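Work diary, 4th March

Attended the assessment centre at Losteck for the fourth session of the review into automated assistance with household and light assembly tasks. Present were Vasanthi Rao (chair), Sudheer Suvarna, Ekkachai Intarasuk and the undersigned. Shabnam Tanoli joined by telephone for the discussion of costs and left before lunch.

The question before the review remains the one set in February: whether a machine with arms and hands can at present be relied upon for the ordinary small chores of a home or a shop floor, to a standard that would justify the department recommending it to supported-living providers. The written submissions have been of limited use in this respect. The Vorel paper runs to a great many pages and mentions clearing a kitchen bench only once. I had asked that the members spend the morning at the bench itself before any further drafting was attempted, and the chair agreed.

The work under consideration was the placing of a studded blue block into a grey one. Mr Suvarna had argued in correspondence that this sort of task is too simple to be informative. I do not share his view. Seating one part in another is what a person does in putting a plug in a socket, a lid on a jar or a battery in a torch, and the providers who wrote to us named these very jobs when asked what their residents find hardest.
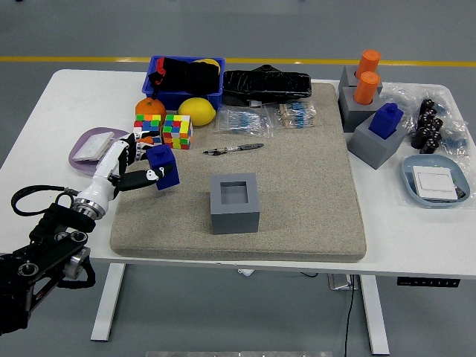 Ms Rao observed that a task of this kind has at least two stages and that members should record them separately. The first is taking hold of the piece and carrying it. The second is lining it up with its place and letting it go. Her concern is that our draft scoring sheet gives a single mark for the whole, so that a machine which grips well and places badly would receive the same result as one which does the reverse. For a provider the difference is considerable. A resident who can steady an object but cannot lift it needs a different sort of help from one who can lift but not aim. It was agreed that the sheet be amended, and I have undertaken to circulate a revised version within 6 working days.

Mr Intarasuk raised the matter of clutter. Several of the firms that wrote to us have supplied film of machines working on bare surfaces, and he considers this of little value. A kitchen table in one of our houses will have fruit on it, the post, somebody's puzzle and whatever was being mended the night before. He was satisfied with the table on this occasion, which carried an orange and a lemon, two scrambled Rubik's cubes, wall-switch plates and bags of resistors in addition to the blocks. He asked that any future assessment be conducted with unrelated articles left out in the same manner, and that the articles be listed in the notes. The chair concurred. I have added a line for it at the head of the sheet.

Discussion then turned to cost. Ms Tanoli reported that the figure of $800 a month quoted by Flometti for a leased unit does not include servicing, and that she has been unable to obtain a servicing figure in writing. Against this she set the present cost of a support worker's short visit. Her preliminary opinion is that the comparison is not yet a fair one in either direction. A support worker making a morning visit will do the dishes, notice that the milk has gone off and ask after a sore knee. A machine might be on hand all day and be of use for a single job. She does not wish the report to present the two as alternatives, and I have noted her objection to the present wording of section 5.

I record here my own position, as I was asked to give it and gave it rather poorly at the time. I believe a machine hand can be taken seriously for chores in which the object is firm, known in advance and of a convenient size. I have seen nothing in the submissions to persuade me in regard to soft things. Laundry remains the request most often received from families, and the evidence on folding is thin. The same applies to anything that spills. I would be content for the report to say so plainly and to name the chores on each side of the line.

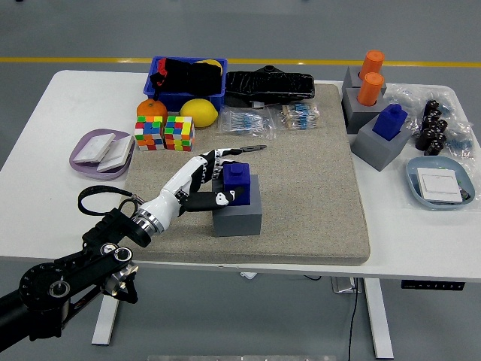 Mr Suvarna pressed the point about speed. He holds that a slow machine is of no use in a shop, where a parts picker may handle 1,000 items in a shift, and that the report should say as much in its summary. Ms Rao replied that the review covers both settings and that slowness matters a good deal less in a home. If the breakfast things take until eleven to be put away, no harm has come of it. After some exchange it was settled that the household and shop-floor findings be given separate chapters – a change I had proposed at the first session and am pleased to see adopted, although it will mean a fair amount of rewriting.

The question of who stands by was left open. Mr Intarasuk would require a trained person within reach for any assessment in a resident's home. Ms Tanoli has pointed out previously that if a trained person must be present, that person could put away the cutlery. Both statements are correct and the report will need to contain them both. I have asked Apolinar Zepeda, who managed the equipment trials in the northern houses, for a note on how supervision was arranged there and what the residents made of it. He has promised something by the end of the week.

Lunch was taken in the canteen. The soup was acceptable.

In the afternoon the members reviewed the correspondence from families. One letter, from a daughter in regional practice as a vet, asked whether a machine could be taught to change a pillowcase. Her father can manage everything else about the bed. Ms Rao read it aloud and requested that it be placed in the appendix in full, subject to the writer's consent. I am to write to her tomorrow.

Matters outstanding: the amended scoring sheet; the servicing figure from Flometti, to be requested again, in writing and with a date for reply; the note from Mr Zepeda; consent for the letter; the division of chapter three. The parking permit for the centre has expired and must be renewed before the next session.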